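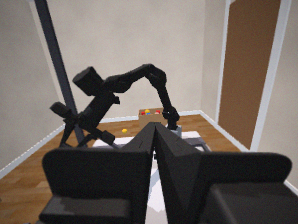 August, 6:40 a.m.

Well down again overnight. Static level at 6:15 was 9 feet below the mark I painted on the casing in spring. Pump cut out on low level at some point after midnight and did not restart, so the pressure tank was at zero and the kitchen tap gave air. Reset the breaker. Pump ran, drew down, cut out again in under a minute. Left it off.

Carried water from the rain barrel for the toilet. Drinking water from the jugs in the pantry. That is enough for today if I do not cook pasta.

Possible causes, in the order I intend to check them: seasonal drop in the water table, clogged screen, leak in the drop pipe, bad level sensor. The sensor is the cheapest and the easiest to reach, which is why I will start there even though I think it is the least likely. It agreed with the tape in June to within an inch.

11:20 a.m.

Pulled the sensor. Cable intact, no scale on the probe, resistance normal on the bench. Put it in a bucket and it switched where it should. Ruled out.

Taped the well again while the cap was off. Level had come up a little over two feet with the pump off all morning. Slow recovery. In the drilling log the test yield is good for a house this size, but the log is older than the three houses up the slope, and all three have wells of their own. I called Venkatesh Amin, who has the middle one. His level is down as well, though he is deeper than I am and has not lost pressure. He has been running a sprinkler on new grass in the evenings. He offered to stop before I asked. I said to give it a few nights and we would compare readings. He will measure at 7 and I will measure at 7. Same units this time. In June he sent me depths from the top of the casing and I had mine from the ground, and we spent a week thinking his well was filling.

Ate lunch standing up. Crackers, sardines, a peach that was past it.

2:50 p.m.

Drove to Herach for a filter housing and more jugs. They had the housing but only in the size with the wrong thread, so I also bought two adapters. Tape, a drain cap, and a pack of O-rings I probably own already. The road past the quarry is down to one lane and the wait at the light was long enough to turn the engine off.

While I was in the store Shota Yoshida called back about the tank. He installs cisterns out of the Surkberg yard and I had left him a message last week, before any of this, asking for a price. He can get a 3000-gallon poly tank or one a size smaller. The bigger one needs a level pad of compacted gravel and the only flat spot I have is where the woodpile is. Moving the woodpile is a full weekend by itself. He said the pump could be set to fill the tank slowly over the night in short runs, with a timer to let the well recover in between, and the house would draw from the tank through a second small pump. I have thought along the same lines. A well that gives a little all day is fine if there is somewhere to put it.

Arithmetic, so I have it written down. The house uses 200 gallons on a day with laundry, less without. The recovery I measured this morning was two feet in five hours. The casing is six-inch, so a foot of it holds close to a gallon and a half. On that figure I am getting almost nothing, and the house should have run dry weeks ago. So either the level came back fast at first and then leveled off before I put the tape down, or the rate is falling off as the water gets closer to rest. I need readings every ten minutes for the first two hours after a shutdown. One reading at each end tells me very little. 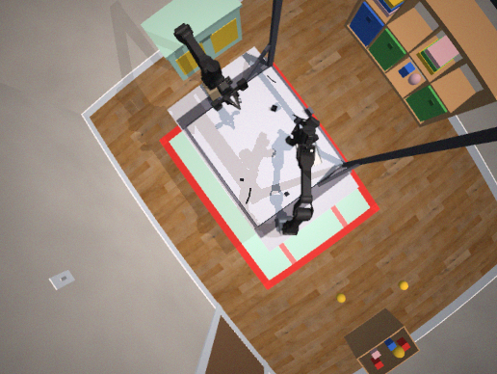

5:30 p.m.

Set up for the recovery test. Tape, headlamp, notebook, kitchen timer, folding chair. Ran the pump until it cut out, which took longer than this morning, and started the clock at cutoff.

First ten minutes: up 4.1 feet. Second: 2.6. Third: 1.9. After that the steps got small, and by the end of the first hour I was reading changes of a couple of inches. So the first guess was right and most of the return happens early. That also points away from a leak in the drop pipe. With a leak I would expect to hear water running back down the casing after the pump stops, and I heard none. I did hear an owl, early for it.

Multiplied out, the first half hour gives just under 13 gallons. Still poor. A clogged screen would look like this. So would a low water table. I can't separate the two from one curve. I can compare against the driller's own recovery numbers if the second page of the log is still in the gray file box. The first page is in the kitchen drawer and says "see over," and there is nothing over.

8:45 p.m.

Found the second page. It was in with the papers for the Yazzie stove, stuck to the back of the manual. The driller took five readings. At the same drawdown his first ten minutes was more than double mine. His rest level was higher also, by about as much as mine has dropped this summer, so some of the difference is the table and some of it is the screen. Both, then. Irritating, as it means paying for two things.

Venkatesh texted his 7 p.m. level: unchanged from noon. Mine at 7 was useless because I was in the middle of the test. Told him we would start properly tomorrow.

To do:

- Tape at 7 a.m. before running anything.
- Call Timora about cleaning the screen. Ask whether they surge it or use acid, and what it does to the water for the first week.
- Measure the woodpile.
- Ask Shota for the smaller tank price in writing, with delivery.
- Return one adapter. The second is the same as the first.
- Laundry in town until further notice.

Pump is back on with the timer from the Christmas lights, fifteen minutes in every two hours. The timer is rated for a lot less current than the pump draws, so it is switching the relay in the control box and the relay is switching the pump. Checked it by hand through two cycles. Pressure at the tank 38 psi at 9:10. Going to wash the dishes in one inch of water and go to bed.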